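Voretti brings slow-baked fish chews to the family dog

April 23, 2025. Voretti, the small pet food maker from Colness, is delighted to announce a new range of crunchy fish chews for dogs, baked slowly in 16 small trays at a time and made with just five ingredients.
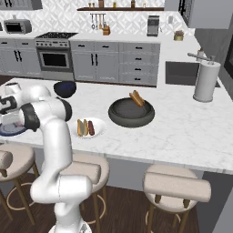 Buns and a sausage on a white plate at the kitchen island.

"We have been trying these out on our own dogs since October, and I'm afraid they now expect one every time the kettle goes on," said founder Mitali Pathirana, who would like to thank every customer who wrote in asking for a treat without chicken or beef.

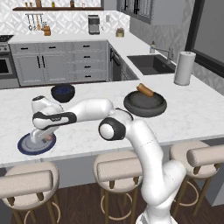
A dark bowl towards the back of the marble worktop.

The chews come in two sizes, for little dogs and for big ones, and will be in Byun pet shops from next month, with a larger bag to follow in October. For samples, please write to Harish Chaturvedi at the Voretti office in Colness.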